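Shoshana Obi spends most of her working day inside kitchens that don't exist. She is one of four operators at Rirndale who teach a two-armed robot household tasks by driving it through them, one attempt after another, while the software records every joint.

She came to the job from dental hygiene. The move was less strange than people think, she says. "I already worked all day with my hands in a small space, looking at it from a bad angle. The pay was close to the same and the chair is better."

The setup at her desk is plain. She wears a headset and holds a controller in each hand. When she moves her right hand, the robot's right arm follows, and a trigger under her finger closes the gripper. The left works the same way. A foot pedal starts the recording and a second press ends it.

"You press, you do the thing, you press again," Obi says. "If you bumped something or you hesitated too long, you mark it bad and do it over. I mark a lot of mine bad."

How many attempts a task needs depends on who is asked. Soledad Sorensen, who trains the models from the recordings, wanted 2,000 for the drawer task that started in September. The team stopped at 1,048 after going through what they had and throwing out the rest.

"I would take fewer clean ones," Sorensen says. "A model copies everything. If the operator always waits a second before reaching for the handle, the robot waits too. We had one that did a little wiggle before every grasp, and we traced it back to a single person's habit."

She won't say whose habit it was. Obi says it was hers.

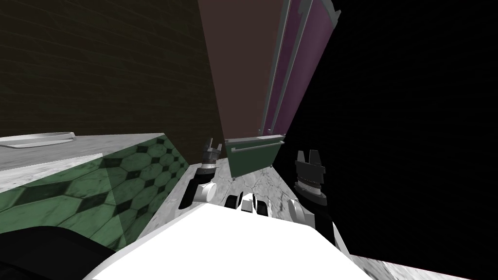 A simulated room used for operator sessions, with both of the robot's grippers in view over the marble counter.

The rooms are built by Lyle Quintanilla, who changes the colors and surfaces between sessions so the robot does not learn that a drawer is always one color. Some of the results are ugly, and he doesn't mind. "I put green tile next to purple panels. I would not live there," he says. "But if it can find the handle in that kitchen, it has a better chance in yours."

Obi says the hardest part for a new operator is depth. There is no feeling in the controllers when a finger touches a surface, so she has to judge by eye when the gripper has reached the handle. She teaches beginners to come in slowly from the side and to use the edge of the counter as a guide. Most need 3 days before their recordings are worth keeping.

The team has also tried teaching by hand, on a real arm in the next room. An operator takes hold of it at the wrist and moves it through the task with the motors slack. Obi likes that for anything that involves pushing or wiping – "you can feel when it's right" – but it is tiring, and guiding two arms takes two people who agree on the timing.

Her next task is loading a dish rack. She tried it on Friday and marked every attempt bad.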